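Is Shiny Really Smoother?
Flandmont Science Pages for Kids
By Nelu Anghel

People say that shiny things are smooth and dull things are rough. I don't like to believe a rule until I've tried to break it, so let's try to break this one.

Start with a spoon and a sheet of writing paper. The spoon is shiny and feels smooth. The paper is dull, and it feels smooth too. So the rule is already in trouble, unless our fingers are missing something.

They are. Paper is made of tiny fibers pressed together, and the bumps are too small for most fingers to notice. Light notices them. When light lands on a very flat surface, most of the part that bounces off goes the same way, like a ball off a gym floor. When it lands on tiny bumps, it scatters in all directions, like a ball on gravel. A dull surface like that is called matte.

Bright spots and soft spots

A bright patch on something shiny is called a highlight. Some people will tell you it shows where the paint is lighter. I doubt it. Paint stays put, but if you tilt a shiny cup or move your head, the highlight slides.

Look for the blue metal plate at the upper left. It is bright cyan in the middle and almost black toward its edges. The long curved black part next to it is smooth as well, but its reflections are soft. Then find the pad with the fine pattern of dots.
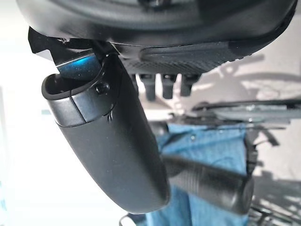 Try to prove me wrong

You need a flashlight, a spoon, a sheet of paper and a piece of kitchen foil.

1. Make the room dim and shine the flashlight on the spoon from 30 inches away.
2. Move your head slowly from side to side. Does the bright spot stay still?
3. Do the same with the paper.
4. Crumple the foil, open it out again and shine the light on that.

The foil is the hard one. It has creases you can easily feel, yet it still glitters. Does that ruin the rule? Look closely at one little patch between two creases before you decide.

What about black things?

"Black things can't be shiny," a reader wrote to me in July. Go find a black button or a polished black shoe and check. I wouldn't take her word for it, or mine.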